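How to write a back cover blurb for your romance or suspense novel

By Aleksandra Zawadzka

When I finished my first novel I thought the hard part was behind me. Then the editor asked for a blurb, and I spent more evenings on those few lines than on the last chapter. English is my third language, so maybe I suffered more than you will, but I have since written blurbs for other authors and I now have a method which I can share.

What a blurb is for

A blurb is the short text on the back of the book, or under the cover in an online shop. It is not a synopsis. A synopsis goes to the publisher and tells everything, including the end. A blurb goes to the reader and tells only the beginning, with a promise of the trouble to come. If your text mentions how the murderer was caught, you have written the wrong one.

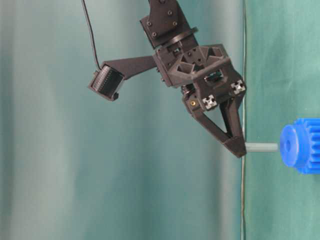
Vol. 3, No. 2

Step one: write down who, where and what is wrong

Take a clean page and answer in the plainest words you have. Who is the main person? Where does she live or arrive? What is wrong in her life on page one? For my second novel, Plonska, the page looked like this:

Who: Stanisława Grabowska, widow, keeps the ferry office.
Where: Fetham, a river town where the bridge is closed.
What is wrong: a man signs the passenger book with her dead husband's name.

You will be tempted to add the sister, the dog, the inheritance and the flood of twenty years ago. Keep them on a separate page. I have such a page for every book and almost nothing from it ever comes back.

Step two: choose the second person

In a romance the reader wants to know quickly who the other one is. Give him or her a name, one fact and one reason to be careful. "Auer is a surveyor, and he has been in the town before" is enough. Please avoid "handsome stranger", unless your heroine also thinks in such words. My first editor, Remigiusz Kaczmarczyk, used to draw a small wave under every adjective in my blurbs, and I had to defend each one aloud on the telephone. I lost most of the times.

A blurb can hold two names comfortably. With three the reader begins to go back and check. With 4 you have a cast list. Everyone else can be "her brother" or "the doctor".

Step three: write the first draft in present tense

Most blurbs in this genre are in the present tense, even when the novel is told in the past. Your first draft may be ugly. Mine was:

"Stanisława Grabowska works in the ferry office in Fetham after the death of her husband. One day she finds his signature in the passenger book. She meets Auer, a surveyor who knows something about the accident, and she does not know if she can trust him."

All the facts are there and it sounds like a police report. Do not repair it yet. Leave it until the next day.

Step four: move the strange thing forward

Look for the most unusual fact in your draft and see how early it can stand. In mine it was the signature, so I tried again:

"The signature in the passenger book belongs to a man who drowned in November. Stanisława Grabowska should know. She was married to him."

The surveyor comes in the next paragraph, after the reader has had time to worry.

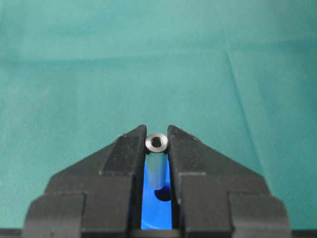
Step five: end before the answer

The last sentence should leave a choice or a danger open. Many writers put a question here ("Will she find love before it is too late?") and I did this also, until Shaimaa Soliman, who proofreads for me, wrote in the margin: "Yes, she will, it is a romance." Since then I try to end with a fact. For Plonska I used: "The next ferry leaves at dawn, and Auer has bought both tickets."

Step six: read it aloud and count the length

Around 150 words is comfortable for a paperback. For an online shop, check how the first lines look by themselves, as many shops hide the rest behind a button. When you read aloud, mark every place where you take a breath in the middle of a sentence, and cut there.

Common mistakes

Too many places. If the story travels to 7 cities, name the one where it begins.

Praise for your own book. "A gripping and unforgettable story" should be said by a reviewer, with the reviewer's name after it.

The wrong mood. A cosy village mystery should not have a blurb full of blood, even if there is some blood. Elżbieta Olszewski wrote a very dark text for her gentle novel Skuniment, and her first readers were disappointed that no one was tortured. She changed the colour of the words and kept the same plot, and the letters became much kinder.

Names the reader cannot pronounce. I am guilty here, as you have noticed. I kept Stanisława because she would not answer to anything else, but I put the easier name, Auer, in the last line.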